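Up at five this morning with the kettle on and the folder from Scanlon spread over the kitchen bench. Nearly all of it is about Mum's will, and I swear the executor's checklist has grown since last night. 217 items on the estate inventory! I keep finding teaspoons I've listed twice.

The probate registry at Plirkham sent the application back again (second time) over a witness signature that's a slightly different colour from the others. So now I need an affidavit, sworn in person, and the nearest office that'll do it before 9 is in Fustoncombe. Lovely.

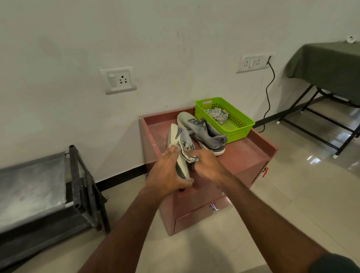
Sneakers, cloth, bedside cabinet.

Rang the solicitors at lunch and got put through to the junior, who was very kind and explained for the second time what a grant actually lets me do. The Tarkis shares can't be touched until it comes through, and the bank won't budge on the funeral bill without a certified copy. I wrote it all on the back of an envelope, then realised it was the envelope with the stamped form in it. Felt like a proper dill.

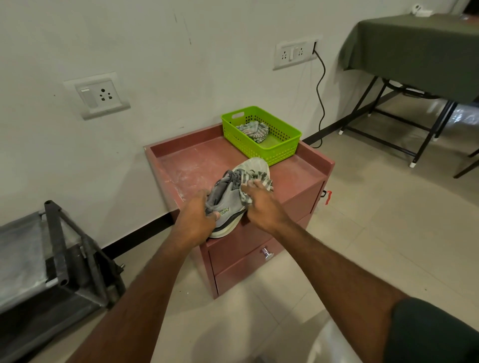
Giving the toe a wipe.

Two of the cousins have asked about the piano. It isn't in the will, so it goes into the residue, and I've told them so by email, politely, with a copy in the folder. Tea was toast. Must find the death certificate before bed.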